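Poste bimanuel Clitholm : équipement et règles d'utilisation
Fiche produit Drirkammont, mise à jour le 5 janvier 2024

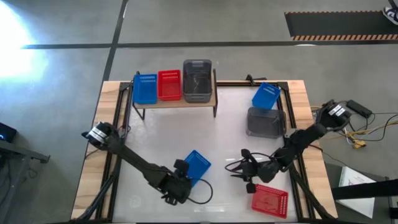

Le Clitholm réunit deux bras à pince parallèle sur une même table, et c'est un vrai plaisir de travailler avec un poste aussi facile à régler ! Les bras se fixent sur des profilés aluminium noirs, le plan de travail est blanc, et une étagère surélevée à l'arrière accueille les paniers et les bacs. On déplace une base, on resserre, on relance le référencement, et c'est reparti.

Nous livrons chaque poste avec le guide Haddad, 15 pages de bonnes pratiques que nos clients finissent souvent par afficher à l'atelier. En voici l'essentiel.

Avant la mise sous tension
Faire l'analyse de risques sur l'application complète : bras, pinces, objets manipulés, environnement. Un bras dit collaboratif n'en dispense pas. La norme ISO 12100 donne la méthode, et les normes ISO 10218-1 et 10218-2 traitent des robots industriels et de leur intégration.
Délimiter au sol la zone d'évolution des deux bras, pinces ouvertes.
Vérifier le serrage des bases et le cheminement des câbles de pince, bras tendus puis repliés.

Pendant le travail
Garder l'arrêt d'urgence à portée de main (il coupe les deux bras ensemble, toujours).
Rester en vitesse réduite pour tout nouveau programme.
Ne jamais ramasser un panier tombé entre les bras sans les avoir arrêtés.

Entretien
Contrôle des pinces toutes les 72 heures de fonctionnement, calibrage des caméras de poignet après chaque démontage.

Options
Étagère haute Gurnley, jeu de 9 bacs, kit de marquage au sol.
Délai de livraison : 13 jours ouvrés.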